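Pedusel Ownership Transfer Records
Data card and README

Summary

Pedusel is a collection of anonymised records describing how owner-managed firms passed from one owner to the next. It holds 570 completed transfers, each set out as one row in a main table, with linked tables for valuation, funding and the handover period. The collection is maintained by the Sepúlveda office of Zusex and is intended for advisers, lenders and researchers who need to compare the terms on which small firms change hands.

The present release replaces the one issued in November. Users holding the earlier files should discard them, as the column for deferred payments was recalculated and the two sets of figures cannot be combined.

What the records cover

A transfer is included where the outgoing owner held a controlling share, the firm had fewer than 100 employees at the date of signature, and the file contains both a signed agreement and at least one set of accounts prepared after completion. Sales to family members, to existing managers, to employee trusts and to outside buyers are all present. Closures, insolvency sales and mergers between listed companies are excluded.

Of the 570 transfers, 77 were later amended by agreement between the parties. The main table gives the original terms. The amended terms appear in a separate table – amendments.csv – and are joined by the transfer number.
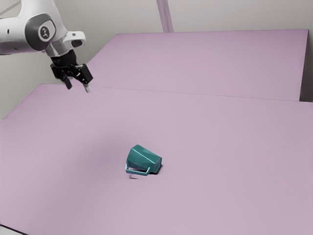 Robot arm with two-finger gripper (computer rendering).

Files

transfers.csv: one row per transfer, with sector, region, type of buyer, share sold and month of signature.
valuation.csv: the method of valuation, the agreed price band and any adjustment made at completion.
funding.csv: the sources of the purchase price, including bank loans, vendor loans and staged payments.
handover.csv: the length of the handover period, the role kept by the outgoing owner and the terms on which that role ended.
amendments.csv: changes agreed after signature.
codes.txt: the meaning of each code used in the tables above.

All files are encoded in UTF-8 and use commas as separators. Empty cells mean that the paper file was silent on the point. The code NK means that the information was known to the compilers and has been withheld.

How the records were compiled

Files were supplied by participating advisers under a written agreement. Els Cuypers and Yaroslav Koval read each file and entered the terms by hand, working separately. Where their entries differed, the paper file was read again by Eusebio Barroso, whose entry was treated as final. No terms were inferred from press notices or from public registers.

Prices are given in bands of 1000 per employee. The currency is that of the agreement and has not been converted. Sector codes follow the Nakico list, which is reproduced in full in codes.txt. 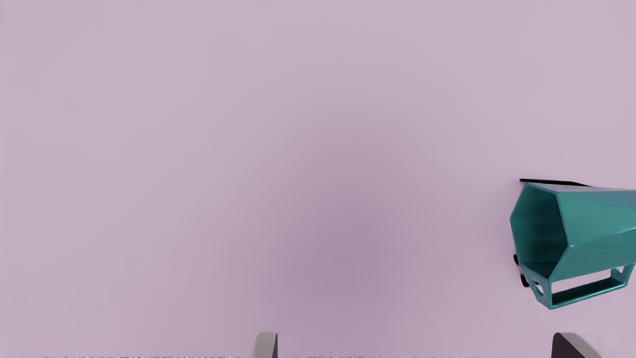
Reading time: 3 minutes

Privacy and consent

The names of owners, buyers, firms and advisers were removed before the records left the adviser's office. Regions are broad, and any region with very few transfers in a given sector has been merged with its neighbour. Users must not attempt to identify a firm from its terms – alone or together with other sources – and must report any accidental identification to the maintainers without delay.

Known limits

The collection reflects the clients of the participating advisers and should not be read as a sample of all small firms. Sales to family members are recorded in less detail than other sales, as many were settled on short documents with little said about funding. Verbal undertakings, such as a promise to keep a site open, are absent throughout.

The handover period is measured from completion to the last day on which the outgoing owner held a paid role. Unpaid advice given after that date is not captured.

Permitted use

The records may be used for research, teaching and internal comparison. They may not be resold, nor used to set the price of a particular firm without the advice of a qualified valuer. Published work should name the collection and the release used.

Maintenance and contact

Ezequiel Pacheco is responsible for the collection and approves each release. Corrections should be addressed to Iñaki Escobar at the Sepúlveda office, quoting the transfer number and the column concerned. Accepted corrections are listed in the change notes supplied with the next release.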